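The Trial Period

The Reltitz kit cost 2,888 and came with a trial until the end of February. I had told the shop I would write an honest review, so on Thursday I took the bus to Hordiienko, where they set the thing up for buyers, and asked to see it put groceries away.

The woman at the desk gave me a form. Question 4 was "What do you hope to stop doing?" I wrote "shopping" and then crossed it out. My husband used to do the shopping. I wrote "unpacking" instead.

They let me choose the cereal -- I picked the Apple Jacks, which he ate dry, standing up.
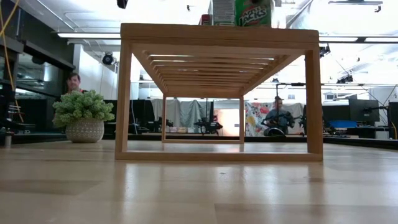 I asked how many goes it would need to learn my kitchen. Over 300, she said, if I didn't move things about. I said nothing had been moved since the autumn.

She asked if I wanted to keep the box. I put it in my bag, and on the bus home I began the review. I gave the kit three stars and wrote that the staff were patient.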